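Help > Jewelry Care > Chains and Clasps > Resizing a Chain

Fitting a Golter Extender and Replacing a Worn Clasp
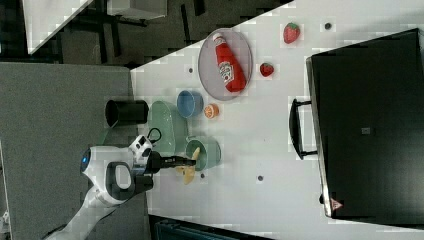
Written by Hye-jin Song | Checked at the bench by Christos Ververidis

Print this page | E-mail this page
12 shares | 4 comments

Section 6. Changing the length of your chain

This section covers the Golter extender and the replacement clasp sold with it. Both fit the Yeom cable chain and the Yeom rope chain. They do not fit the Celus snake chain, which has crimped ends with no ring to open. If you have a Celus chain, go to Section 8 and send it to the Jitthorpe workshop.

Read the whole section once before you open any rings. The job takes roughly 30 minutes the first time.

6.1 What you need

Golter extender, in gold plate or sterling silver to match your chain
Two pairs of flat-nose pliers with smooth jaws
A soft cloth or a piece of felt to work on
Masking tape
The spare jump rings from the small paper envelope in the kit

Caution: Do not use pliers with teeth. They cut through gold plating on the first squeeze, and the base metal will show. If smooth pliers are not available, wrap the jaws in two layers of masking tape.

6.2 Before you start

1. Take the pendant off the chain and set it to one side. If the bail is too narrow to pass over the clasp, leave the pendant on and tape it to the cloth so it does not swing.

2. Lay the chain out straight. Check it for kinks and for links that have stretched into an oval. A stretched link near the clasp should be removed with the old clasp. A stretched link anywhere else is a repair, and the extender will not help with it.

3. Look at the tag next to the clasp. Tags marked 1716 belong to the older Yeom chains, made with a soldered end ring. You can fit the extender to these, but you cannot change the clasp at home. Skip 6.4.

4. Compare the color of the extender with the chain in daylight. Plating mellows with wear, so a new extender may look a little brighter for a few months.

6.3 Fitting the extender

1. Find the plain end of the chain, the one without the clasp. It finishes in a flat tag or a larger ring.

2. Hold a spare jump ring with one pair of pliers on each side of the split. The split should be at the top.

3. Twist one hand toward you and the other away, until the gap is just wide enough for the tag. Never pull the ends apart sideways. A ring that has been pulled open will not go back to a true circle, and it will be weaker at the bottom.

4. Hook the end link of the extender and the tag onto the open ring.

5. Twist the ring closed. Move the ends slightly past each other, then back, until you feel them click together.

6. Run a fingernail over the join. If it catches, or if you can see light through it, close it again. A fine chain can slip through a very small gap.

Note: The extender has a small drop at its free end. This goes at the back of the neck and is only there for weight. It can be removed, but the last inch tends to ride up under a collar without it.

6.4 Replacing the clasp

Do this only if the spring is slow or the lever no longer closes all the way. A clasp that is stiff but still shuts usually needs cleaning. See Section 4.

1. Open the jump ring that holds the old clasp, twisting it as in 6.3.

2. Slide the old clasp off. Throw the old ring away even if it looks sound.

3. Put the new clasp on a new ring with its lever facing outward. Most right-handed people find this easier to work behind the neck. Turn it over if you are left-handed.

4. Add the last link of the chain and close the ring.

5. Open and shut the clasp several times. The lever should spring back by itself each time.

Caution: Do not oil the spring. Oil collects lint and skin cream - and it stains light fabric.

6.5 Checking your work

Fasten the chain and hold it by the clasp with the pendant hanging. Pull gently on the pendant. Nothing should open or shift. Then fasten it again at the shortest setting on the extender and repeat.

If a ring opens under a light pull, replace it with another from the envelope. Do not try to tighten the same ring a third time, as the metal hardens when it is bent and can snap.

Wear the necklace indoors for an evening before you trust it outside. Check the rings again after a week.

6.6 Heavier pendants

The spare rings supplied are meant for pendants up to 6 grams. For anything heavier, including most lockets and the larger crosses, ask for the heavy ring set when you order. Those rings are thicker and harder to twist - have the workshop fit them if your hands are not strong.

6.7 Guarantee

Fitting the extender yourself does not affect the guarantee on the chain. The extender and clasp are covered for 90 days from delivery. Plier marks, lost pendants and chains shortened by cutting are not covered. Keep the packing slip, and send it with the chain if you return anything to Jitthorpe.

Next: Section 7, Untangling Fine Chains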